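Fliselmont opens remote teaching program for robot arms

Dec 23, 2019

The robotics workshop in Fliselmont has started a program in which people teach a robot arm by remote control, first in simulation and later on a real machine. The software is called Nirkance and was developed together with the company Dekker.

An operator moves a hand controller, and the gripper in the simulated room follows. Each attempt is saved from start to finish. The workshop has already collected 1000 attempts and wants to reach 2000 in April.

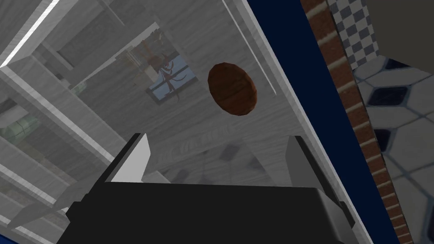 Ruben De Smet, who leads the training of the operators, explained that the approach is the part which new people find most difficult. They look at the object and forget the angle of the hand. In the simulated room with the hexagonal floor tiles, the two fingers must stay open while the brown oval piece is still ahead of them, and the operator has to bring it between them before closing. "If you close too early, the robot will learn this also," De Smet said.

New operators practice for two hours before their attempts are kept. At present five persons work in the program. The first tests on a real arm will take place at Soltbridge, where Dekker has its laboratory. Registration for new operators is open at the workshop office.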